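Home cooks wanted for my supper study in March

I'm Felista, and I'm writing my thesis on what people cook when they get home tired and there's not much in the cupboard. I've been reading other people's research for a year now and I'd really like to hear from some real cooks (that's you, hopefully!).

I'm looking for 20 people who live in or near Follness and make dinner at home at least four nights a week. You don't have to be any good at it. Eggs on toast counts, and so does last night's curry with a fresh pot of rice.
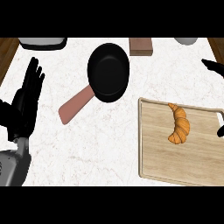 What you'd be doing: keeping a short food diary for two weeks, then having a chat with me for 30 minutes, either over the phone or at the Masanja Centre, whichever suits. I'll bring the biscuits. The diary is only a line or two a night, and if you miss one, don't worry, just pick it up again the next day.

Everyone who finishes gets a $20 grocery voucher. Your name won't appear anywhere in the thesis, and my supervisor, Erasto Nyaga, is happy to answer questions if you'd sooner ask him than me.

You need to be 18 or over. Flatmates and couples are welcome, but only one diary per household please.

Keen? Leave your name and number at the Masanja front desk and I'll ring you back, usually after 5 pm.

Felista Mosoti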